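Tidy Hats, Tidy Bench: Workshop Tips Borrowed from the Robots

Regular readers of the Jerholm household pages will know that I am fond of a good bin. I have written at length about bins for screws, bins for seed packets and bins for the odd gloves that multiply under the stairs. So when the people on the Nevum project offered to let me read through their notes on teaching a pair of robot arms to sort baseball caps into two bins by colour, I said yes before they had finished asking, and I have been boring my family with it ever since September.

The question they set themselves was a plain one. If you want a two-armed machine to learn a tidying job from people showing it how, is it better to give it a great many showings of the same neat layout, or fewer showings with the caps scattered every which way? They called their way of mixing up the layouts Flelard, and the larger set of showings came to 2,292, against 1,112 for the scattered set. The smaller, messier set did better when the caps were put down in a fresh arrangement, which pleased me no end, being a smaller, messier sort of person myself.

What follows is what I took from it for my own hallway and workbench, and I hope some of it is useful in yours.

1. Get everything out where you can see it

I used to sort hats by rummaging in the basket, pulling out whichever one came to hand and then losing heart. The arms begin with the caps spread over the table, dark ones and beige ones mixed together, not all at quite the same angle, with a bit of wood between most of them. You can tell at once what you have got. If your table is small, use the bed, or a clean sheet on the floor.
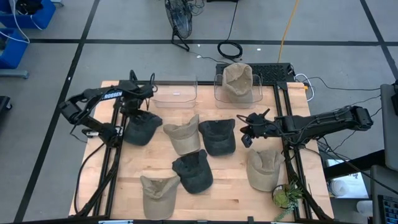
2. Choose bins you can see through

Clear plastic every time, for soft things. I have a lovely set of painted tins and I never know what is in any of them. With a clear bin you can judge from across the room whether it will take another cap or whether you are fooling yourself. Put them along the back of the table, side by side, so that your arms go forward and away from you and you aren't forever twisting round.

3. Sort by one thing only

Dark in one, light in the other. The Nevum notes mention that an early version tried to sort by colour and by size together, and the showings became muddled because the people doing them kept changing their minds. I recognised that straight away! My own hats were once divided into smart, gardening and "might be somebody's", and that last pile won.

4. Give each hand its own side

I found this the most interesting part of the work. With an arm at either side of the table, there is a good deal of reaching across to be avoided, and the method known as Li was simply a rule for deciding which arm goes for which cap – nearest first, and wait if the other one is in the way. Try it when two of you are clearing a table. One person takes the left, one takes the right, and you will bump elbows a good deal less.

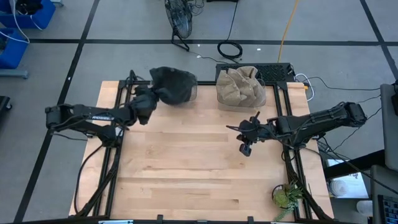 Soft fabric needs a last press down, by the way. Caps spring back, and a bin that looked fine a moment ago can end up with a brim poking over the rim. I go round at the end and give each one a gentle push with the flat of my hand, brims to the back, and then I leave well alone.

5. Practise on a muddle

If you are teaching children to put things away, don't lay the job out nicely for them first. Tip the lot out differently each time. The notes used 40 fresh layouts for the final trials, and I can't say I have the patience for that many, but 5 or so rainy afternoons did wonders here.

Next month I shall be back on firmer ground with drawer dividers, and a reader's very good way of storing sandpaper – flat, in an old toast rack.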